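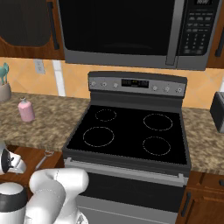

Simulated kitchen, arm parked to the left of the range. Microwave handle is the vertical one, oven handle the long horizontal one.

To: workshop-robotics list
Subject: Re: Re: handle tasks in the sim kitchen

On the list in December it was written:

> I've got the arm model loading in the Kismont kitchen but the
> microwave door defeats it. The oven handle is fine most of the
> time. Is the reach simply too short, or have I got the base in the
> wrong place? I've been moving it by hand and guessing. Also, does
> anyone else find that the gripper goes straight through the lower
> cupboard door when it swings round?

It's the base. I had the same trouble with the arm on our bench at the Prunitz workshop before I built the sim copy of it. Your reach is enough for the microwave handle if the base comes 14 cm further right and the mount goes up by 5 cm. With the base where you had it, the elbow is nearly straight by the time the fingers get to that height, and the solver gives up or flips the wrist over.

I ran it overnight with the new base position. Out of 314 attempts on the microwave handle, 11 failed, and all of those were the wrist hitting its joint limit on the way up. I haven't looked at the pull itself yet, only at getting the fingers round the handle.

The gripper going through the cupboard is a separate thing. The doors in the Kismont scene have a visual mesh and a collision mesh, and on the lower cupboards the collision mesh was left switched off in the version you have. Turn it on in the scene file and reload. Do the drawer under the oven as well while you're in there. It will slow things down a bit on an older machine.

Two other things I changed:

The finger pads were set with far too much friction. Anything would hold. I put in the value I measured on the real pads with a spring balance and the grasps got worse, but they now look much more like what happens on the bench.

I left the pump bottle and the utensil holder on the left-hand worktop as fixed objects for now. If you want the arm to move them they need masses, and the ones that came with the scene are wrong - the bottle was heavier than the toaster.

The Flukach driver still drops the gripper state now and then when you reset. Cosgrove's older one doesn't, but it can't do the wrist camera. I'm staying on Flukach and sending the open command twice after each reset.

The changed scene file is in the shared folder next to the old one. Could you try the oven handle with the new base before I move everything over? I've only tested the microwave.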